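グレーのボックスシーツに黄色い毛羽がつく件(問い合わせ番号472)
状態:経過確認中 分類:寝具・お手入れ
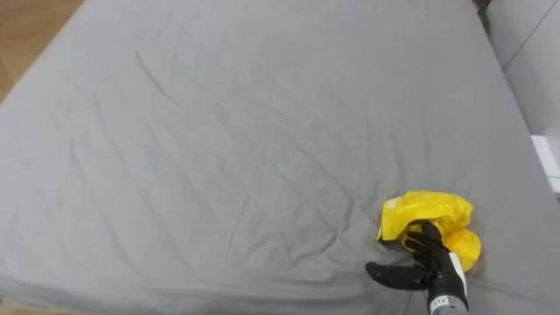

添付1 グレーのシーツと黄色い布

【お客様より 9月】
いつもお世話になっております。Gultbridgeの通販で、Veltovのボックスシーツ(無地のグレー)を購入した者です。寝心地はとても気に入っていて、家族も「これはいいね」と言ってくれています。ただ、先月あたりから表面に黄色い細かな毛羽がつくようになり、粘着ローラーをかけても、翌朝にはまたうっすら出てくるのです。心当たりといえば、ベッドの上で洗濯物をたたむ習慣があることと、同じころにSolikの黄色い布を使い始めたことくらいです。鮮やかな色で、小さくて軽くて、つい何枚も買ってしまいました。シーツのほうに原因があるのか、布のほうなのか、自分では見分けがつきません。長くなってすみませんが、ご助言いただけるとうれしいです。

【サポート窓口より】
ご丁寧なご連絡をありがとうございます。気に入ってお使いいただいているとのこと、担当一同たいへん励みになりました。
お写真も拝見しました。シーツはグレーの無地、布ははっきりした黄色ですので、毛羽が黄色いのであれば、まず布のほうから確かめるのが近道かと存じます。お手数ですが、次の順でお試しいただけますでしょうか。
・黄色い布だけを洗濯ネットに入れ、単独で2回洗う
・シーツは裏返して、水温30度以下で別に洗う
・乾燥機をお使いでしたら、糸くずフィルターを先に掃除する
・白いタオルの上で布を15回ほどこすらず、軽く押さえて、色や毛羽が移るか見る
なお、布に洗濯表示がついていましたら、そちらの記載を優先なさってください。

【お客様より】
早速ありがとうございます!やってみました。乾燥機のフィルターを開けたら、黄色い綿ぼこりがみっしり詰まっていて、思わず声が出ました。布は2回洗い、白いタオルに押さえてみたところ、色は移らず、毛羽だけが少しつきました。シーツは裏返して洗って、いまのところきれいです。ただ、隅のゴムのあたりに毛羽が残っていて、ここはローラーが届きません。何かいい方法はありますか。それから、たたむ場所を変えたほうがいいのでしょうか。ベッドは広くて腰も楽なので、できればこのまま続けたいのですが……。

【サポート窓口より】
詳しく教えてくださって、とても助かります。色移りがなく毛羽だけということでしたら、布の表面に残った短い繊維が落ちてきているものと思われます。シーツの交換はひとまず見合わせて、様子を見させてください。
ゴムのあたりは、水でぬらして固く絞ったゴム手袋で、外側へ一方向になでると毛羽がまとまって取れます。往復させると生地の目に入り込みやすいので、そこだけお気をつけください。
たたむ場所も、そのままで大丈夫ですよ。黄色い布のときだけ、大きめのバスタオルを一枚敷いていただければ十分です。50cm四方もあれば足ります。

【お客様より】
ゴム手袋、びっくりするほど取れました。バスタオルも敷いています。今朝見たら、枕側に2、3本ついていただけでした。もう一度布を洗って、またご報告します。

【社内メモ】
関連:番号633(Chiuの枕カバー、毛羽の付着)。次のご報告をいただくまで本件は開いたままにする。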